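Wooden blocks find a home at Lekota

6/3/20 – It has been a busy and rather cheerful spring at the Lekota play library, where neighbors have been dropping off wooden toy blocks by the bagful, and the shelves (bless them) are holding up so far. The library set out hoping for 2,000 blocks and now has 2,003, with more promised from families over in Hivby. 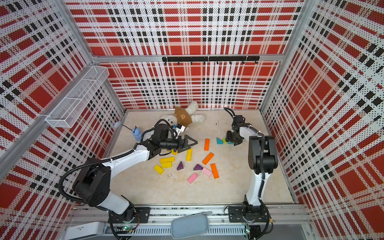 Borislav Ionescu, who looks after the collection, says the bright colors are what children go for first, the orange and yellow ones especially, though he has a soft spot for the purple triangles himself. "You can't build a proper roof without them," he told us, and we wouldn't dream of arguing!

The blocks will be sorted into 70 sets over the summer, and families can borrow a set for 3 weeks at a time starting in September.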